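3. Method

The household survey was carried out in Plistova in April by Eirini Konstantinidis and Grigoris Theodorakopoulos. The interview form was drafted by Athina Manolakis and tested on 4 households before use. Those answers are left out of the results.

A total of 64 dwellings were included, all of them flats with suspended timber floors built before the district heating network reached the town. Each occupant was asked about noise from the flat above, noise from the stairwell, and any floor covering laid in the past 14 years. Noise was rated on a scale from 0 (never noticed) to 10 (noticed all day). Ratings were given separately for footsteps, dropped objects, furniture being moved and speech.

No sound level measurements were made. A tapping machine was requested from the department but was already in use by another group, so the report rests on the ratings alone. This limits what can be said about the floors themselves, as two occupants may rate the same noise quite differently.

4. Results

Footsteps received the highest ratings in all building types. Speech was rated low, except where the stairwell door opened straight onto the living room. Flats below a carpeted room gave lower ratings for footsteps than flats below bare boards, but the difference for moved furniture was small. We had expected the reverse.

Occupants on the top floor were asked about the flat below instead — their answers are listed separately in Appendix B and were not pooled with the rest.

5. Discussion

The small effect of carpet on furniture noise may come from the way the question was worded. Polyxeni Drakos, who coded the replies, noted that several people used "furniture" to mean chairs only, while others included wardrobes and beds. A later form should ask about these separately.

Age of occupant was recorded but not used. The groups were too uneven for a fair comparison, and nearly all the older occupants lived in the two blocks on the north side of Uvudov Street.

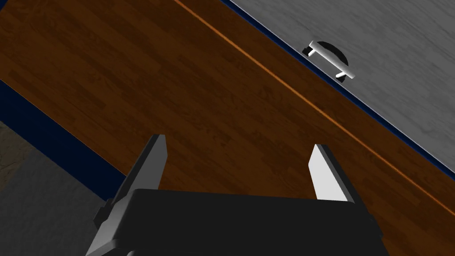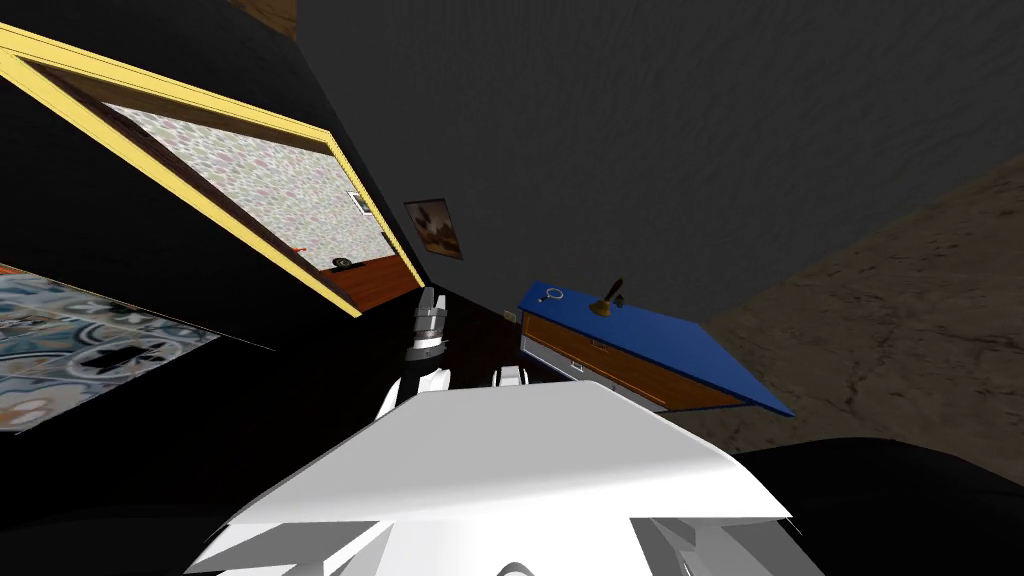 Figure 4. Reddish-brown wood, close up in the first view and as the floor of an adjoining room in the second (computer renderings).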